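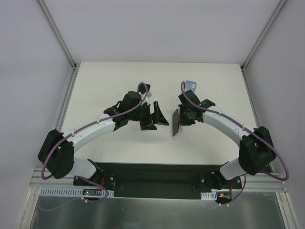
*Two arms over a white tabletop, their grippers nearly meeting above the middle.*

Rory MacBrayne has been teaching people to fish for trout on the Feltitz for longer than he cares to add up, and when I reached him on a Wednesday evening he had just come in off the water and wanted to talk about leaders. I had called to ask about reading a river in low summer flows, but I'm glad I let him wander, because we got there in the end (and had a lovely time on the way).

"People buy a nice rod and then tie on whatever's in the drawer," he said. "In May you can get away with it. Once the water drops and clears, those fish have all day to look at your fly."

His own habit is to go longer and finer as the season wears on, and to stay well back from the bank. He told me he once spent 80 minutes on his knees behind a clump of grass below the Nimetti bridge, waiting on one brown trout that kept coming up in the same little seam.

"Did you get him?" I asked.

"No! He went down when I stood up to stretch. I still think about that fish."

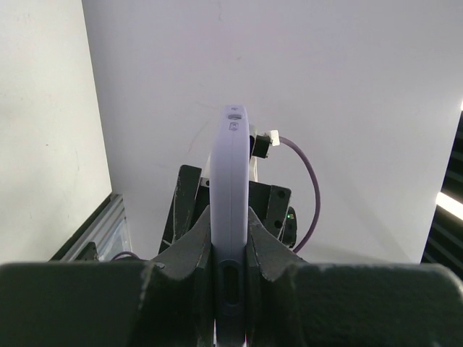 *A phone in a pale lavender case, held edge-on between two gripper fingers.*

When I finally got my question in, he was generous with it. Low water, he says, makes a river easier to learn, and he likes to send his students out without a rod for the first 30 minutes, just to walk and look. They're to find the deeper slots, the shade, and any place where bubbles gather into a line, since the food drifts along there too.

"Start at the tail of the pool and work up," he said. "Most folks wade straight through the best fish in it. I did that for years and blamed the flies."

As for the flies, he carries only 2 boxes now, down from a vest so heavy his wife used to tease him about drowning. Small dark beetles and a plain tan caddis do most of the work for him, and he fishes them on slack line, with a little wiggle of the rod tip as the cast lands.

He'll be up at Karaca for the evening rise all next week, if the wind stays down.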